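Topics: Research updates | Home and workplace automation

The Bramwell household chores group has been asked, more than once, for a plain statement on whether machines can yet do the small jobs of a home or a shop floor. This thread is our answer as it stands in February. It is written for partner sites and for members of the public who follow our work.

1/ The short answer is that some chores can be done some of the time, under conditions that most homes do not meet. The rest of this thread sets out what we mean by that.

2/ We have confined ourselves to one family of chores: picking things up and putting them where they belong. Clearing a table, emptying a basket of mixed items and returning stray goods to a shelf all come under this heading. We have not looked at cooking, ironing or anything involving stairs.

3/ Work was carried out at two sites. Stotulau is a furnished flat. Vunidia is a small shop with a stockroom behind it, which kept its normal opening hours throughout. The same type of arm and two-finger gripper was used at both.

4/ Across the two sites we logged 1,778 attempts. An attempt begins when the arm is told which item to move and ends when the item is in its proper place, or when a member of staff steps in. We did not award partial marks.

5/ Boxes, tins and blocks are the easy end of the work. They have flat sides, they keep their shape, and a grip that is slightly off will usually hold. If a household owned nothing else, we would be writing a more cheerful thread.

6/ Soft and irregular goods are another matter. A plush toy or a small stuffed ornament has no side that can be called its side. It gives way under the fingers, and it may carry loops, tufts or thin trimmings that are easily caught. Staff at the shop pointed out -- fairly -- that these are also the items most often left in the wrong place.

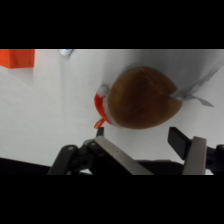
Household and Retail Chores Group, Bramwell

7/ The rounded brown item with the red-orange band is typical of the awkward end of the work. The broad body offers plenty to hold, but there is a hanging loop on one side and thin, pointed flaps on the other. A person would take it by the body without thinking. The machine has to be taught to prefer the body, and to leave the loop alone.

8/ Our planning software, Sitari, chooses where the fingers should close. In its first version it favoured narrow parts, on the reasoning that a narrow part fits between two fingers. This was sound for pens and spoons. For soft goods it meant a good deal of lifting by ribbons and labels, and a good deal of dropping.

9/ The present version gives more weight to the bulk of an item and less to its edges. Drops have become less common. The cost is time, as the arm now pauses to look again before it closes. Shop staff found the pause more irritating than the drops, and we have recorded that view in full.

10/ On speed, we would ask readers to be patient with us. Sigrun Lindholm, who leads the site work, set a tidying task of 56 mixed items for the arm and for one member of the shop team. The member of the shop team had finished and gone to lunch well before the arm was halfway through. The task was not designed as a race, and we do not intend to repeat it as one.

11/ Speed may matter less in the home. A family that goes out for the day does not mind if the table takes an hour to clear, provided that it is clear by the time they return and nothing has been damaged. For a shop with customers in it, an hour is of no use. We therefore expect the two settings to move at different rates.

12/ Several people have asked about damage. Our rule is that any mark, tear or loosened seam is written down, however slight. Most entries concern packaging. A smaller number concern trimmings on soft goods, and these led us to reduce the closing force for the whole of that class. Some heavier soft items now slip as a result. We have yet to find a setting that suits both.

13/ Putting down has proved harder than we allowed for in our original plan. An item may be lifted correctly and then set on its face, or released while part of it is still caught on a fingertip. We gave seven weeks to picking up and two to putting down. We should have divided the time more evenly.

14/ A word on supervision. At no point did the arm work alone in either place. A trained member of staff was within reach of the stop button for every attempt, and that will remain our practice. Readers who have seen claims of fully unattended tidying should ask how many people were standing just out of view.

15/ We have also been asked about jobs. The manager at Vunidia told us she would gladly hand over the evening tidy, which her staff dislike, but would not hand over the shelves by the door, where customers stop to ask questions. We think that is a sensible division, and we have taken it as the basis of the next stage.

16/ The next stage will use a set of 200 items chosen by the sites themselves, with soft goods making up the larger share. Items will be replaced as they wear out, and the replacements will not be matched exactly. A home does not keep its belongings in laboratory order, and our tests ought not to assume that it does.

17/ Two requests for partner sites. Please keep the table surface plain and well lit during trials, and please do not tidy the items into rows beforehand. We understand the wish to be helpful -- it does, however, spoil the results.

18/ So, can a machine do the chores yet? It can do part of one chore, slowly, with somebody watching. We regard that as progress on last year, when the soft goods were left out of the trials altogether.

19/ Questions from partner sites should be sent through the usual contact at Bramwell. Replies to this thread are read each morning, though we cannot answer every one. Sigrun Lindholm will post the item list for the next stage once both sites have agreed it.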